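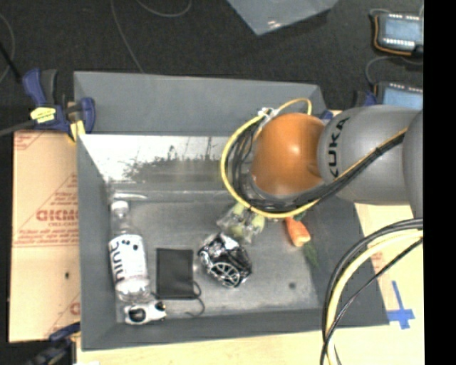

Big gray bin, plastic bottle on the left, scuffs all over.

I keep reading that one big bin is the answer to clutter. Giang Nghiêm swears by hers, and she sent me the Bavora catalog in March with three pages marked. I'm not convinced.

My trouble is with the bottom. Stuff goes in and spreads out flat, and the corners fill up with whatever is small. A bottle laid on its side takes as much floor as two standing up. The catalog talks about a deep, flexible space. Fine, but I have a drawer like that already and I can't find the tape in it.

Then there are the scuffs. Gasell says theirs wipe clean in 10 seconds. I wiped my old one for a good deal longer and the cloudy patches stayed where they were. Maybe I used the wrong cloth. Maybe the person who wrote that line has never owned a bin.

Giang says I should try dividers. The Carrilho set costs over 310, and for that I could buy a small shelf and stand the bottles up on it. She's coming by on Saturday to argue about it, and I've measured the wall.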